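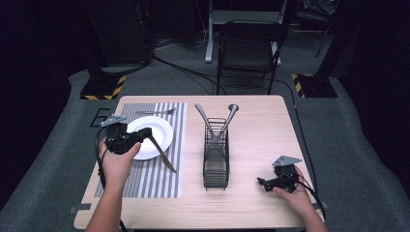
**Laying the Table for Communal Meals: speaker notes**

Umuten Hospitality Training, October 6, 2026

**Opening (2 minutes)**

Welcome delegates and confirm that handouts have been received. State the purpose of the session: to agree one way of setting a place across the dining rooms at Pavel and Mahlangu. The two houses served 2273 covers between them in March, and each currently follows its own practice.

**The single place**

Begin with the placemat. A striped mat, such as the grey and white one, should lie with its stripes parallel to the side edges of the table, so that a crooked mat can be spotted from the doorway. The plate is set next.

Knife and fork follow. The house standard is fork to the left, knife to the right with the blade facing the plate. Cutlery is held by the handle at all times. A knife or fork lying on the plate, or behind it, is to be moved to its proper side before the table is passed as ready.

*Pause for questions on left-handed guests. Settings are changed on request only.*

**The caddy**

A wire-mesh caddy in the centre of the table is permitted at breakfast and at informal suppers. Forks and spoons may stand in it with the handles down. Knives are laid flat at the place. The caddy should be low enough for guests to see one another across the table; Mahlangu has asked for a height limit, and the request remains under review.

Caddies are emptied and washed daily. Crumbs collect in the base, and the mesh must be brushed from the inside.

**Stock**

Fundunik will supply 300 placemats and 100 caddies to the two houses. Orders for replacements go through the dining room supervisor. Plates are not included in this delivery.

**Practical exercise**

Delegates work in pairs. One lays a single place and the other checks it against the card. They then exchange roles. Allow time for a second attempt.

Collect the cards at the end and return all cutlery to the trays by type.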